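# Setting up a two-arm cell in a shared workshop

*May 21, 2024*

So you've got two small arms and a corner of a shared shop that people keep piling coats in. I was there in January! These are my steps for the Csizmadia cell (named after the street our shop is on), and you can copy them with whatever extrusion you have lying around.

**1. Build the box first.** Square up the rails before you hang any panels. Mine was 7 mm out corner to corner and I had to undo the whole back. For the lining, go wild. Murali Salian picked our wallpaper and I've grown very fond of it.

**2. Bolt both bases to the front rail.** Snug them, swing each arm through its full reach by hand, then tighten. Leave big loops in the cables near the joints, way more slack than looks tidy.

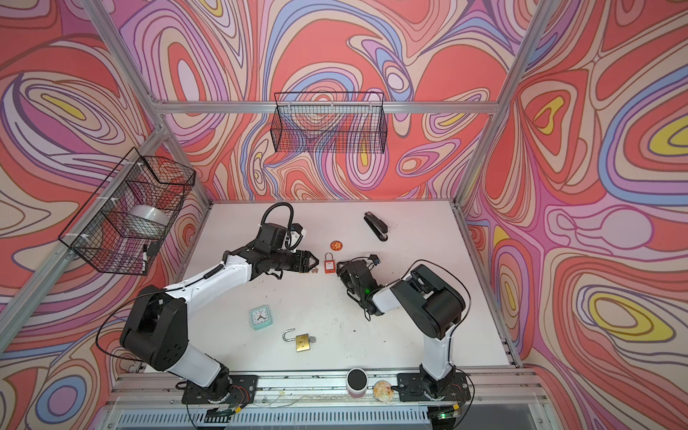

*Both arms over the table, with the padlock and clock test set out.*

**3. Hang some baskets.** Wire mesh ones are great, and zip ties hold them to the posts just fine. Anything living on the table that isn't part of a task will get knocked over (ask me about my screws).

**4. Put a camera on each wrist.** Tighten the mount, run the cable, then move the wrist all the way both ways and watch for tugging. Check that you can see your own fingertips at the bottom of the picture. If you can't, tilt the camera down a bit and try again. 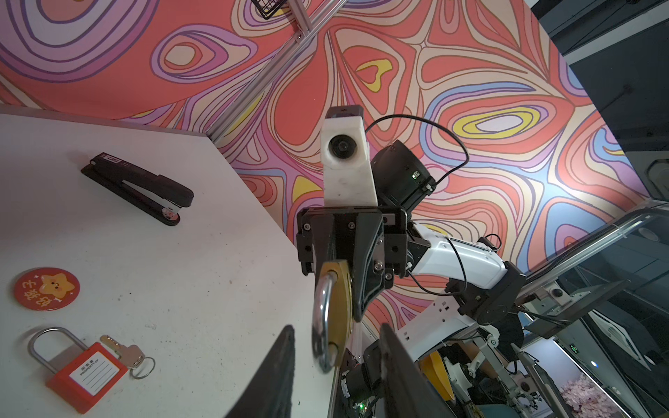
**5. Start slow with the grip.** I cap the closing force low and bump it up a little at a time. Padlocks are a nice first object, heavy and hard to hurt. Save the keys for later, they lie so flat that the fingers scrape the table.

**6. Log everything.** I'm at 438 attempts and I want 1,000 before I touch the settings again. Pascal Tanguy wrote our little logging script, and he'll happily send it to you if you leave a note on the shop board.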